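3.2 Surface wear of open metal storage bins

The bins surveyed at the Jirell depot are open at the top and made of gray metal. They hold returned parts between sorting and dispatch, and most are filled and emptied several times per shift. Wear was recorded on the inner floor and on each of the four inner walls, following the grading sheet of Bondarchuk and Kovalchuk, with grade 0 for an unmarked surface and grade 4 for a surface scraped over more than half its area.

A total of 214 bins were graded. Floors were wiped with a dry cloth before grading, and marks that came off with the cloth were ignored. Each bin was graded by two people working apart. Where the two grades differed, the higher one was kept. This happened for 29 bins, nearly all of them in the middle of the scale.

Floor wear was densest away from the corners. Wall wear was less even. Long scraped patches were found mainly on the lower half of a wall, at the height where stacked parts rest and shift during transport. Bins from the Nechyporuk line, which carry lighter parts, had lower wall grades but similar floor grades. We take this to mean that floor wear depends more on the number of loadings than on the weight of the load, although loading counts were available for only 20 bins and the point should be checked on a larger set.

Drain holes were not graded. Damage at the hole edge was noted in the remarks column and is left out of Table 2. Figure 3 shows a bin with scratches on the floor and a darker scraped patch on the inner wall.

Figure 3. Wear on the floor and inner wall of an open metal bin.
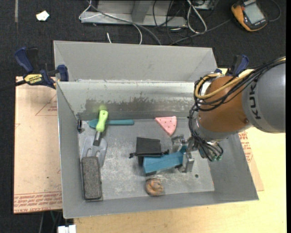
Which grade was kept when the two people grading a bin did not agree?

The higher of the two grades was kept, which applied to 29 of the 214 bins.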